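Obstbehälter mit Klarsichtbeuteln, Set Drumard

Artikelgruppe Lebensmittelausgabe | 17-mal geteilt | 3 Kommentare

Das Set Drumard umfasst einen weißen Obstbehälter aus Kunststoff und einen Vorrat an Klarsichtbeuteln. Es ist für Ausgabestellen, Schulmensen, Stationsküchen und vergleichbare Einrichtungen bestimmt, in denen loses Obst bereitgehalten und stückweise oder in kleinen Portionen verpackt abgegeben wird. Die Bestellung erfolgt über die Materialausgabe. Eine Einzelbestellung von Beuteln ist möglich, sofern der Behälter in der Einrichtung bereits vorhanden ist.

Lieferumfang

Ein Obstbehälter, weiß, Kunststoff
90 Klarsichtbeutel, ohne Aufdruck
Ein Blatt mit Reinigungshinweisen

Der Behälter wird von der Firma Kocabaş geliefert, die Beutel stammen von Brotus. Beide Bestandteile werden in der Materialausgabe zusammengestellt und in einem gemeinsamen Karton versandt. Beanstandungen sind unabhängig vom Hersteller an die Materialausgabe zu richten.

Verwendung

Der Behälter nimmt gemischtes Obst auf, das ungeschnitten und ungeschält ausgegeben wird. Bewährt haben sich Zitrusfrüchte, Äpfel, feste Birnen und Mangos. Pfirsiche und reife Avocados sollten einlagig liegen und am selben Tag verbraucht werden. Beeren und Trauben gehören in geschlossene Schalen und sind für das Set nicht vorgesehen.

Die zulässige Füllmenge beträgt 3 kg. Sie gilt auch dann, wenn der Behälter nur kurz zwischen Lager und Ausgabe getragen wird. Überfüllte Behälter lassen sich schlecht anheben, und die unten liegenden Früchte erhalten Druckstellen, die oft erst am Folgetag sichtbar werden.

Zum Verpacken wird der Beutel auf einer sauberen, ebenen Fläche neben dem Behälter geöffnet. Die beiden Folienlagen haften bei neuen Beuteln mitunter aneinander und sind am oberen Rand auseinanderzuziehen. Anblasen ist aus hygienischen Gründen untersagt. Das Obst wird eingelegt und der Beutel anschließend umgeschlagen. Für die unmittelbare Abgabe ist ein weiterer Verschluss nicht erforderlich.
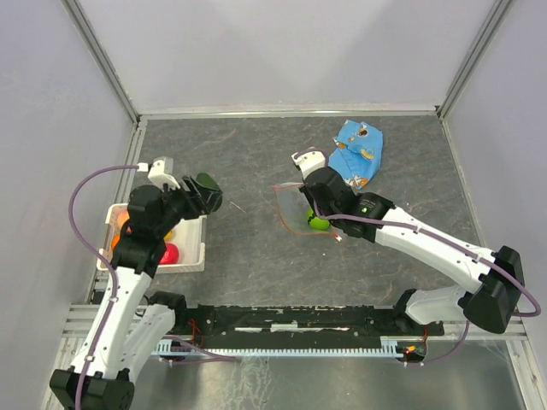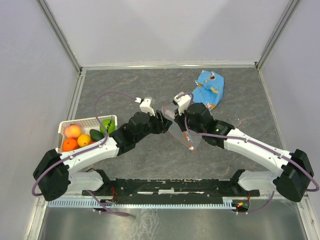

Weißer Kunststoffbehälter mit Obst und klare Folie auf der Arbeitsfläche.

Die Beutel haben eine Öffnungsweite von 20 cm. Größere Mangos und Grapefruits sind einzeln zu verpacken. Bei Orangen, Pfirsichen und Äpfeln können je nach Größe zwei Stück in einen Beutel gegeben werden. Verschiedene Obstsorten sind in der Regel getrennt zu halten, insbesondere Äpfel und Avocados, deren Nachreifung sich gegenseitig beschleunigt. Ausnahmen gelten für die Pausenverpflegung, bei der die Beutel binnen einer Stunde ausgegeben werden.

Durch die klare Folie bleibt der Inhalt erkennbar. Eine Beschriftung der Beutel ist daher nur notwendig, wenn eine Einrichtung Herkunft oder Sorte angeben muss. In diesem Fall sind ablösbare Etiketten zu verwenden, die mit der Artikelgruppe Büro bestellt werden können. Mit Filzstift beschriftete Beutel dürfen nicht in die Ausgabe gelangen.

Reinigung und Pflege

Der Behälter ist nach jedem Ausgabetag zu leeren und mit warmem Wasser und einem neutralen Spülmittel zu reinigen. Ecken und Kanten sind mit einer weichen Bürste nachzuarbeiten. Scheuermittel und Stahlwolle rauen die Oberfläche auf und dürfen nicht eingesetzt werden. Verfärbungen durch Zitrusschalen lassen sich durch mehrstündiges Einlegen in Wasser mit etwas Natron meist entfernen.

Gereinigte Behälter werden mit der Öffnung nach unten abgestellt, bis sie vollständig getrocknet sind. Ein Behälter mit Rissen oder scharfen Graten ist auszusondern und über das Formular für Ersatzbeschaffung nachzufordern. Eine Reparatur mit Klebstoff ist bei Gegenständen, die mit Lebensmitteln in Berührung kommen, ausgeschlossen.

Die Beutel sind zum einmaligen Gebrauch bestimmt. Angebrochene Packungen werden trocken, staubfrei und ohne direkte Sonneneinstrahlung gelagert. Eine Aufbewahrung über dem Herd oder auf der Geschirrspülmaschine ist unzulässig. Gebrauchte Beutel sind nach den örtlichen Vorgaben zu entsorgen, Etiketten zuvor abzuziehen.

Bestellung und Lieferung

Die Bestellung ist durch die für die Verpflegung zuständige Stelle der Einrichtung vorzunehmen. Anzugeben sind Kostenstelle, Lieferanschrift und eine Person für die Annahme. Sammelbestellungen mehrerer Standorte werden an eine einzige Anschrift geliefert, die Verteilung obliegt dann den Einrichtungen selbst.

Die Lieferzeit beträgt rund drei Wochen. Bestellungen, die im März eingehen, werden wegen der Bestandsaufnahme erst im Folgemonat bearbeitet. Eilbestellungen von Beuteln sind hiervon ausgenommen.

Das frühere Set Basov wird nicht mehr geführt. Vorhandene Behälter aus diesem Set können weiter benutzt werden, und die Klarsichtbeutel von Brotus sind auch dafür geeignet. Der zugehörige Deckel ist nicht mehr lieferbar.

Fachliche Auskünfte zu Verwendung und Hygiene erteilt Hatice Eren, Materialausgabe, Bereich Verpflegung. Rückfragen zu laufenden Lieferungen sind unter Angabe der Bestellnummer an das Sammelpostfach zu richten.

3 Kommentare

Mensa Nordflügel
Wir nutzen das Set seit dem letzten Schuljahr für die Pausenausgabe. Der Behälter ist in Ordnung. Bei den Beuteln wäre uns eine zweite, schmalere Größe recht, für eine einzelne Mandarine ist die jetzige doch sehr reichlich.

Küche Station 2
Kann der Behälter in die Spülmaschine? Im Text steht nur etwas von Handwäsche, und auf dem beiliegenden Blatt habe ich dazu auch nichts gefunden.

Hatice Eren, Materialausgabe
Zur Spülmaschine: Eine Freigabe des Lieferanten liegt uns bisher nicht vor, bitte bis auf Weiteres von Hand reinigen. Den Wunsch nach einer schmaleren Beutelgröße habe ich für die nächste Ausschreibung vorgemerkt.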